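3. Clearing the Table: Light Plastic Items on Pale Surfaces 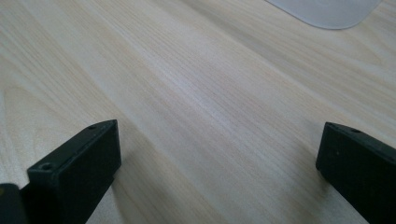 Noman Sethi
Department of Household Studies, Hundier Institute

Figure 3. A pale wooden tabletop with fine parallel grain. Part of a white, slightly translucent plastic item is at the upper right.

3.1 Background to this section

In the previous section we discussed how households decide that a table is "clear". The answers of our participants were not the same, and the difference was larger than we expected. Some people call a table clear when nothing is left on it. Other people call it clear when the dishes and the food are gone, even if a lid, a thin tray or a sheet of packing is still lying there. In this section we look at the second group more closely, and we ask if the colour of the table has a part in it.

The material comes from the Plistley home study, which was carried out in November. We visited 70 households and asked one adult in each to clear the main table after a meal in the usual way. No instructions were given about speed or order. When the person told us that the work was finished, we wrote down every item that remained on the surface. After this we held a short interview at the same table.

3.2 What remains on the table

In total, 174 items were written down. We sorted them first by use and later by material, as the sorting by use gave too many small groups. Plastic items were the largest group, and most of them were flat. Lids were common, and so were shallow trays from bought food. Paper came next. Cutlery was rare, and glasses were almost never left.

An item of the kind shown in Figure 3 is a good illustration of the difficulty. It is white and a little frosted, it lies flat, and its colour is even lighter than the wood under it. Only a faint line of shadow separates the two. The wood has its own pattern of narrow tan lines and wider creamy bands, and in the middle the light is reflected softly from the smooth finish. On such a surface the eye has several light areas to look at, and a pale item does not stand out strongly among them. The part of the item in the figure is too small for us to say whether it is a tray, a lid or a sheet, and in our coding all three would be placed under "flat plastic".

We compared pale tables with dark ones. Flat plastic remained more often on the pale tables. The same was not seen for paper, although much of the paper was also white. A possible reason is that paper in our homes was often printed or folded, so it had edges and marks which are easy to notice. We did not measure this and we leave it as a suggestion.

3.3 What the participants told us

In the interviews we pointed to the remaining items one by one and asked if they belonged on the table. For flat plastic the most frequent answer was that the person had not seen it. The second answer was that it was kept for later use, for example to cover food in the evening. Only 2 participants said that they had seen the item and had no place to put it.

We must be careful with these answers. A person who is asked about a forgotten lid may prefer to say that it was kept on purpose. In the coding by Hsiao, which we follow here, such answers are counted as intended only when the participant can name the later use without help. We kept this rule, even though it makes the group of intended items smaller.

3.4 Wiping and the order of work

The order of work was also important. Participants who wiped the table last usually moved every item, and then they found the flat plastic by hand. Participants who wiped in the middle of the work, and brought things back from the kitchen counter afterwards, left more behind. A surface free of crumbs was therefore not a sign that the items had been removed, and in the later analysis we record cleanliness and clearness as separate values. The form for this is given in the Etivow protocol, with one change: we added a line for the colour of the table top, in three steps from pale to dark.

The effect of the evening light is treated in Section 4.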